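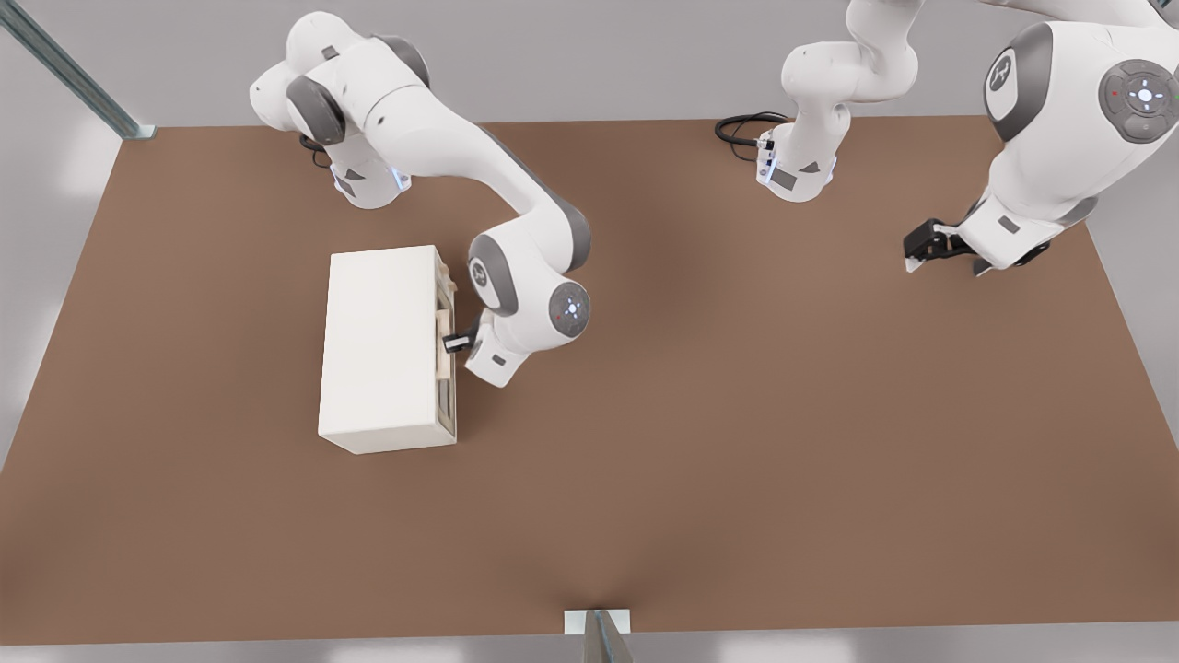
Do you really need an expensive hardwax oil on a kitchen table?

Most people don't. Ordinary Danish oil or a decent varnish will cope with meals and homework, and the dearer tins mostly buy you a quicker job and a nicer smell.

Home Forums New posts Woodwork Finishes Search Log in

Eketti Home & Shed Forum

Expensive table oils – anyone convinced?

plankton_69
8/7/18

I've just been quoted £69 for a tin of Orkinex and I'd like someone to talk me out of it, or into it. The table is beech, bought second-hand, sanded back to bare wood over a very dusty fortnight. The chap at Gashi (the timber place past the garden centre) swears by the stuff and says one coat does the lot. He also sells it, so I took that with a pinch of salt.

The leaflet says "bonds with the wood at a molecular level". Does that mean anything at all? Glue sticks to wood too and nobody writes poetry on the tube.

What I want to know is whether a hot mug will leave a ring, and whether I can leave spilt tea on it for an hour while I pretend not to have seen it.

dovetail_dan

It means it's an oil with something in it to make it set quicker. The price is for the colour range and the leaflet. I've used Orkinex on two jobs for other people and it was fine. I've used Danish oil on my own table for years and that was fine as well.

Hot mugs marked both of them. Tea left for an hour marked neither, or not so I could see.

mrs_putty

Can't agree with Dan, sorry. Danish oil on a table that gets used every day looks tired by the spring. I was redoing mine every few months and in the end I put Orkinex on it. Two winters on, it still beads when I wipe it. I don't care what the leaflet says, the table looks better and I spend less time on my knees with a rag.

dovetail_dan

How many coats of Danish oil were you putting on though? Most people put on one, decide it looks lovely and stop. Then they switch to the pricey stuff, follow the tin to the letter for once, and give the tin the credit.

mrs_putty

Three coats, Dan, with a day between each. I can read a tin.

dovetail_dan

Fair enough. I'd still have gone to five on a table.

Zhuoran Lu

I have some sympathy with both of you, but has anybody here tried two products on the same piece of wood, at the same time, in the same room? Everything in this thread so far is "I used A on one table and B on another, some years apart". The wood is different, the sanding is different and in one case the family has presumably got older and tidier.

I did a small test in April with offcuts of the same oak board. One half had Orkinex, the other had Banov, the own-label one that costs a lot less. Both sanded to 120. Two coats of each, left for a fortnight before I did anything to them. Then red wine, vinegar, a wet glass overnight and a mug straight from the kettle.

The wine left a faint mark on both. The vinegar did nothing I could find. The wet glass left a ring on the Banov half that went away by the next evening, and no ring on the other. The mug left a pale patch on both, and that didn't go.

So there is a difference, and it's a small one. It's also a single board, so please don't go quoting me to the man at Gashi.

plankton_69

That's more use than the whole leaflet, thank you. Does the Banov smell? We'll have to eat in the same room.

Zhuoran Lu

Yes, for several days. Like an old cricket bat. The Orkinex was gone by the next morning, as far as my nose could tell. If you can't shut the room off, I'd count that in its favour.

sawdust_sal

Can I put in a word for varnish? Every one of these threads ends up as oil against oil, as though varnish had been made illegal. Water-based floor varnish, three coats, job done. I've had a hot casserole dish on mine by mistake and it got away with it.

mrs_putty

Until it chips, and then you have to sand the whole top. With oil you rub a bit into the bad patch and carry on.

sawdust_sal

People always say that about oil. I've yet to see a patched oil table where I couldn't find the patch.

mrs_putty

Come round, I'll give you a torch.

dovetail_dan

I'm with Sal on that one. You can patch it, but you'll get a darker spot on beech, and beech is blotchy enough to start with. Oak hides it better. If plankton does go for oil I'd plan on doing the whole top each time. It's half an hour's work and no great hardship.

plankton_69

I did wonder about the beech. It's gone a bit patchy already from wiping it with a damp cloth. Is that the sanding?

dovetail_dan

Could be. What did you stop at?

plankton_69

240. The leaflet said finer was better.

Zhuoran Lu

Which leaflet? Check the back of the tin before you do anything else. My Orkinex tin said to stop at 150, and that going finer closes the surface so the oil can't get in. If their own leaflet says one thing and their own tin says another, I'd be fairly wary of the molecular bit as well.

plankton_69

Just looked again. The leaflet is from Gashi, printed on their own paper. The Orkinex name is on it but it doesn't look as if Orkinex wrote it. So maybe I owe them half an apology.

old_varnisher

Forty years of this and I've watched the same thing come round under new names. Before the hardwax oils there was a "plastic oil" that was going to finish off varnish for good. You can't buy it now. My mother's table has had beeswax and elbow grease since the fifties and it's covered in marks, and if anyone tried to sand them out she'd have had the police round.

Buy what you can afford, put it on thin, and wipe off the extra before it goes tacky. Most of the bad finishes I've been asked to put right were far too much oil left on by someone who thought more must be better.

One thing I won't have an argument about – lay the oily rags out flat outdoors to dry, or put them in a bucket of water. Don't ball them up in the bin. They can catch fire all by themselves, and that goes for the cheap tin and the dear one.

sawdust_sal

Seconded on the rags.

plankton_69

Right. I'm going back over it with 150, then two thin coats of the Banov, and we'll eat in the front room till the cricket bat clears off. I've also bought a set of cork mats for £5, which by the sound of things will do more for the hot mugs than either tin.

mrs_putty

You'll be back for the Orkinex by spring.

dovetail_dan

She might not be. Put a third coat on, plankton, and don't skimp on the underside of the edge where people's hands go.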